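Search the workshop pages
Enter keyword Go

Taking an Old Desktop Tower Apart: Bench Notes

By Demetrius Ferreira
Updated Oct 23, 2024

These notes cover stripping an office-type desktop tower down to the chassis, either to clean it or to sort the parts for reuse. They assume a steel case with one removable side panel and plastic-latched drive bays. Most business machines of the last fifteen years come apart in a similar order. Check the service manual for the exact model first if one can be found.

Before opening the case

Shut the machine down, switch off the supply at the back if there is a rocker switch, and pull the power cord. Hold the power button in for several seconds with the cord out. This drains the standby charge from the board. Disconnect the monitor, the network cable and every USB device, including the small wireless receivers that tend to get left in the rear ports and snapped off when the tower is laid down.

Do not open the power supply itself. The capacitors inside can hold a charge well after unplugging, and there is nothing in there worth salvaging at home.

Wear a wrist strap clipped to bare metal on the chassis. Paint is an insulator, so clip to an unpainted rim or a screw head.

Laying the case down

Work with the tower on its side, open side up. Upright, the heavier parts hang from their connectors as soon as the screws are out, and the last screw always falls behind the board. On its side, gravity holds the parts where they are.

Any flat surface at elbow height will do. A slotted or ribbed aluminum top is good for clamping but bad for small screws, which roll into the grooves. Put a shallow tray beside the case and use it from the first screw. A bare metal top is also conductive. Loose boards should go on cardboard or an antistatic mat, never directly on the aluminum.

Screws

There are normally three kinds in a tower of this type:

6-32 coarse thread: power supply, side panel, 3.5 inch drives
M3 fine thread: optical drives, 2.5 inch drives
Captive spring screws: CPU cooler

The first two look alike in a tray and will start in each other's holes. Forcing one in strips the thread. I keep them in separate lidded tins marked with tape. Wendell Alcantara uses an ice cube tray and a sheet of paper with the same grid drawn on it, which takes longer to set up but survives being interrupted.

A number 2 Phillips driver handles nearly everything. Magnetic tips are fine around modern boards and save a lot of fishing. The Obi driver I use has a long shaft, 313 mm overall, and reaches the far corner of the case without the handle fouling the rim.

Reading the layout

Spend a minute with the panel off before touching anything. Find the power supply, the processor socket, the memory slots, the expansion cards and the drive cage, and trace the thick cables between them. 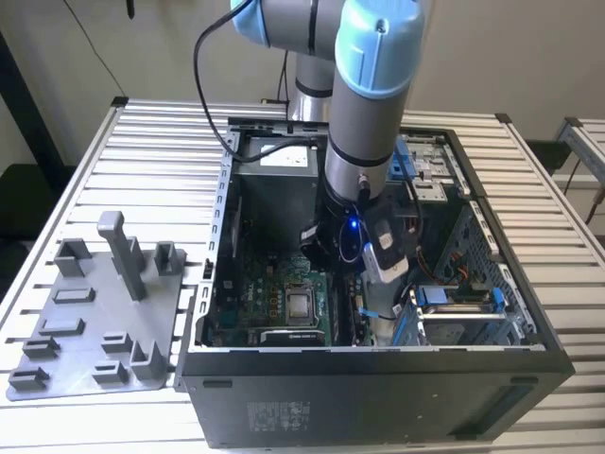
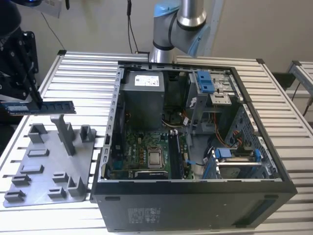
Colored plastic inside a case is usually a touch point. On many machines the drive latches and release tabs are molded in one bright color, and anything in that color is meant to be moved by hand. Press or slide these parts with a thumb. If a latch needs a screwdriver to shift it, something else is still holding the drive.

Photograph the wiring before disconnecting it, once from straight above and once from each side. The front panel header is the connector most often put back wrong, and a blurred picture of it is useless. Get close and use a lamp.

Order of removal

1. Hard drive. Unplug data and power at the drive end first. Pull on the plug body, not the wires. Some data cables have a small metal spring clip that must be squeezed.
2. Optical drive. Same connectors. Most slide out toward the front, and a few need the front bezel off.
3. Expansion cards. Remove the bracket screw or open the retaining bar, release the catch at the end of the slot, and lift straight up with even pressure on both ends.
4. Memory. Open the end clips fully. The module rises a few millimeters without help. Hold it by the edges.
5. CPU cooler. Loosen the screws in a diagonal pattern, two turns each. Old thermal paste can act as glue, so twist gently before lifting.
6. Processor. Release the lever, open the metal frame, lift the chip vertically. Touch neither the pads nor the socket pins.
7. Power supply. Free the main board connector and the separate processor connector, then the rear screws. Support the weight with one hand.
8. Motherboard. Count the screws out and count them back in.

Cable ties and clips stuck to the board or chassis should be opened if they are the reusable kind. Cut ties with flush cutters, cutting away from the wires.

Cleaning

Take the case outdoors and blow out the dust with short bursts. Hold fan blades still with a finger or a wooden skewer. A fan driven too fast by compressed air can wear its bearing and feed a voltage back into the board.

For the old paste, use isopropyl alcohol at 90 percent or stronger and a lint-free cloth. Coffee filters also work. Wipe from the edge toward the center so that the residue stays off the socket. Stickers and regulatory labels should be left alone. The model number on them is the only reliable way to order a replacement part.

The empty chassis can be washed with dish soap and water, provided every electrical part is out, including the front panel switch assembly and the speaker. Dry it for a full day.

Storage

Boards and memory go into antistatic bags. The pink foam sold for the purpose is acceptable for processors. Ordinary bubble wrap is not.

Label each bag with the source machine, the part and the date. My shelf numbers run to 906 and the scheme has no logic beyond the order in which things came in, but the number is on the bag and in the notebook, and that is enough to find a part. Drives are kept apart from everything else until they have been wiped.

I use Salik flip-top boxes for the small parts. The Plerutano ones are cheaper and the hinges cracked on two of mine in August.

Putting it back

Reverse the order. Seat the memory until both clips close on their own. Use fresh thermal paste, one pea-sized dot. Before fitting the side panel, check that no wire is resting against a fan and that the processor power connector is plugged in. A machine that spins its fans and shows nothing on screen very often has that one hanging loose.

Set the clock in the firmware if the coin cell was removed. A CR2032 is cheap enough to replace whenever the case is open.

We use cookies to remember your page settings. Accept Decline

Contact | Copyright 2024 Predus Workshop Pages | Back to top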